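22 May 2021

Saturday, so the workshop is quiet and the kettle belongs to me. Long brown table, parts for the Mota job. I had meant to be finished with these by lunch on Thursday, which shows how much lunch on Thursday knows.

Started with the blue cloth piece, on its white board. Edileuza Pacheco wants the cover snug but not tight. I asked her what the difference was and she said I would know it when I got it wrong. Pulled it off and put it back on three times this morning. On the third go it sat fairly well, still a bit rumpled along the top, and I have decided to call that texture until somebody objects.

The two small tan pegs at the end are the wooden ones from the Killen bag. They stick out a little. Martim Figueiredo's note says "flush or near enough", and I have chosen to read the second half of that sentence. If they have to go in further, the holes need another pass with the hand drill, and the hand drill is on loan to the Rokham people, who return things in geological time.

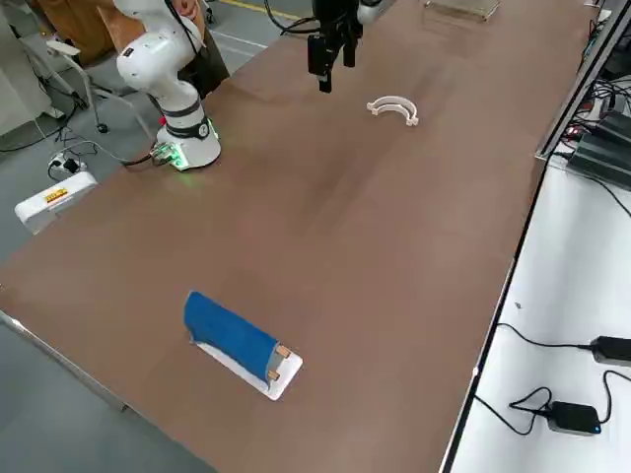
The white half ring is a different headache. On the drawing the tabs at the ends are square to the curve. On the part they are square to something, possibly the mood of whoever drew it. Checked both tabs against the steel rule. One is fine, the other rocks. Will try a sliver of card under it before I ask for a reprint, as the reprint queue is at 22 and ours would go in behind all the Grito stuff.

Clear acrylic tray: leave it at the far end, please. It marks if you so much as think about sandpaper, and we have one. Order number is 1754 if it comes to that.

Still to do:
– card shim under the bad tab, then check again
– ask Edileuza if rumpled counts as snug
– finer thread for the cover, the 100 m spool, the small ones run out halfway along a seam
– get the hand drill back before June

Martim, if you come in on Monday before me: the blue piece stays on its board. Moving the two separately is how we lost a peg last time, and I was under that bench for most of an afternoon. I did find 8 washers.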